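Dream journals, and why Elsie Dawber keeps two

Elsie Dawber has been writing down her dreams for 30 years, and she still gets excited about a good one. "I had a staircase on Wednesday," she tells me, beaming. "Stairs going down into the sea!"

She runs a small dream group in Basness with Lourenço Valente, and they have plenty of favourite theories between them — Freud's wishes, Jung's shadow, newer work on memory and sleep. Elsie loves them all, but she won't let a theory in before the dreamer has spoken. "Ask what the sea is to you. I grew up beside it. For me it's the colour of home."

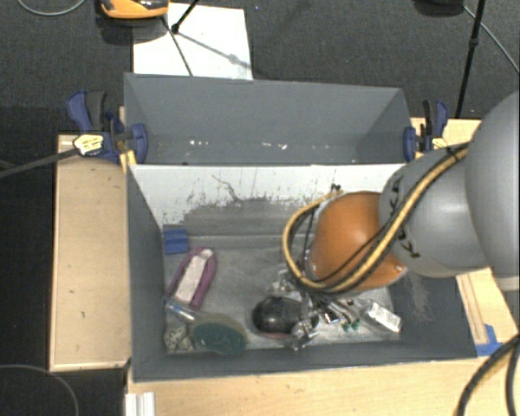
Lourenço is more cautious, and told me that some dreams are only the day's leftovers, "and you can enjoy them without solving them." Elsie laughed at this and agreed with half of it.

Her method is wonderfully simple. One notebook stays by the bed for whatever she can catch in the first 2 minutes. The other is for feelings, written up after breakfast. "I read them side by side at the end of the month, and the same mood keeps turning up in different clothes. I never get tired of it."

The group meets again in December, and beginners are welcome.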